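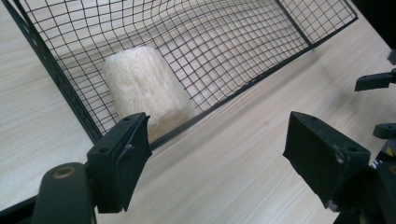

Wire basket, fluffy white tube, fingers wide open.

What I've learnt from showing a robot the same thing over and over

I have been itching to write this one up since June. I'm now 1842 demonstrations into the basket project and I still look forward to sitting down at the table of an evening with a mug of tea, which surprises me as much as anyone, because on paper it's the dullest hobby in Clidotden. I pick something up with a pair of plastic fingers. I put it down. I do it again.

For those who missed the earlier posts: I joined the Drorkaveck project in spring. It's a small open effort to collect demonstrations of ordinary tidying jobs, all done with the same hand-held gripper, so that an arm with matching fingers can learn from them. You squeeze the handle, the fingers close, and a camera on the tool records what the fingers are up to. No arm is needed at my end at all, and that's what got me hooked. I can do my share at home and the arm that will have to cope with my habits sits in a workshop in Lusudberg, which I've visited exactly once (lovely people, terrible parking).

Baskets are brilliant and awful

My current task is "things in and out of a wire basket". It sounds like a warm-up. I thought so too! I'd come from stacking cups and reckoned I'd have it done in a fortnight.

The trouble with a mesh basket is that you see straight through it. My table is pale wood with a stripy grain, so every little square of the black mesh is filled with tabletop, and from a low angle the wires bunch up until it's hard to say which bit is floor and which is wall. You and I sort that out without thinking. A model has to get it from pictures, and it will cheerfully decide that the far side of the basket is a gap it can reach through.

So a lot of what I do now is approach. I used to go in fast and direct, the way I'd grab something with my own hand, and the first batch I sent over came back with a kind note saying that my recordings were nearly all wrist and no looking. Now I hold the fingers open outside the rim for a moment, then go up and over, then down. Up and over is the whole lesson, really. If the object is lying near the wall it's so tempting to come in low, and the wires are right there to catch a fingertip.

Fluffy things

I started with hard objects because they're easy to judge. Soft ones are far more fun. Something shaggy gives way before you have properly got hold of it, and the fingers look closed on it well before they are. For my first few dozen goes I kept lifting too early and coming away with a pinch of fluff.

What fixed it was slowing the squeeze down and waiting a beat before the lift. I also stopped aiming for the end of the object and went for the middle. I do mix in some grabs near the ends on purpose, as the Drorkaveck notes ask for variety, but if I only recorded pretty ones the arm would have no idea what to do with a thing that had rolled into an awkward corner.

Failures stay in, by the way, as long as I recover from them. If I drop something and pick it up again, that's a good demonstration and possibly a better one than a clean lift. What gets binned is me knocking the basket with my elbow, or the phone ringing halfway through, or a stretch where I've plainly forgotten what I was doing. I've thrown out 178 of mine so far. I was quite upset by the first ten and now I hardly notice.

The table itself

I moved everything nearer the window after the first month, because I liked the daylight. I still do, but it brings a shine to the wood, and there are times when the middle of the table goes nearly white while the corners stay grey. The basket throws its own shadow as well, a soft diagonal band on the wood beside the mesh, and for a while I fretted over whether to put a cloth down.

I asked, and the answer was to leave it. Real tables have shine and shadows and knots in them. There's a little dark knot in mine that I've become very fond of, and I now make a point of shifting the basket about so it isn't always in the same place relative to that speck. Otherwise there's a danger the robot learns "go left of the dot", and then it meets a table with no dot.
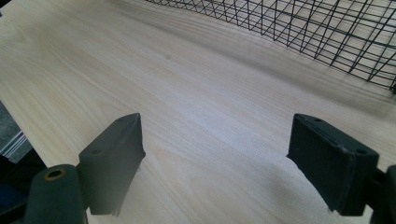 My routine at the moment

I do sets of 300 and then change something. Change the object, turn the basket round, swap which side of the table I stand at. Within a set I try to vary things a little each time without getting fussy about it. A typical evening goes like this:

Wipe the camera lens. I forget this more than any other step.
Open and close the fingers a few times to check nothing is sticking.
Put the basket down somewhere new.
Record until I notice I've stopped paying attention, then have a break.
Watch back a handful at random before sending anything off.

Watching back is the bit I'd press on anyone starting out. You find all your tics. I turn my wrist to the right before nearly every grasp, for no reason at all, and I only spotted it from the recordings. The arm would have picked it up faithfully. I find that rather touching, but I'm trying to stop.

The fingers are holding up well, considering. They've got some scuffs and pale scratches by now, and there's a frayed bit on the left one that I keep meaning to see to. The spare pair is in the drawer for when I need it.

Remote driving, briefly

Segura is the project's other half, where you steer the real arm from a distance with a pair of sticks and watch it on a screen. I had an afternoon on it during the Lusudberg visit and it's a completely different feeling. There's a small delay, so you learn to think one move ahead, and you can't feel the object at all. I was dreadful at it. Picking up one sponge took me longer than an entire page of demonstrations at home, and I came out grinning.

The advantage is that the recorded movement is one the arm can definitely make, as the arm made it. With my hand-held fingers I can twist in ways that its joints don't like, so I've started keeping my elbow in and my turns modest. The shared pool stands at 3758 usable demonstrations across all the baskets people have tried, with both methods mixed together, and I'm told the next training run will use the lot.

I've got a deeper basket on the way for the next set, and I need to find a few more soft things to put in it. Old socks, probably. Suggestions welcome in the comments, the shaggier the better.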